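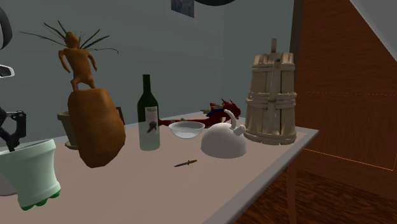 Section 5: Recovering from a gripper stall during simulated tabletop tasks

5.1 General
A stall is recorded when the gripper fails to reach its commanded position within 2 seconds. On crowded tables the usual cause is contact with a neighbouring object. The Porero controller then holds the arm in place and shows fault 37.

5.2 Procedure
1. Select Pause. Do not select Reset, which clears the contact record.
2. Open the contact list and note the object named in the first line.
3. Check the space around the target. Wide-rimmed items, such as a flared vase, need a higher approach than a bottle.
4. Raise the gripper by 5 cm using the manual control.
5. Select Clear Fault, then Resume.
6. If the fault returns, save the log and end the run.

Note: Glass bowls and other clear objects are included in contact checks in the same way as solid ones.

Note: Logs hold 1000 entries. Older entries are overwritten.

CAUTION: Settings changed to clear a fault in simulation must not be copied to a physical arm until the site supervisor has approved them. In November an unapproved force limit was transferred to the Eltley cell and the arm failed to stop on contact.

Repeated faults should be reported to Thierry Hoarau, Rollard Technical Support, with the saved log attached.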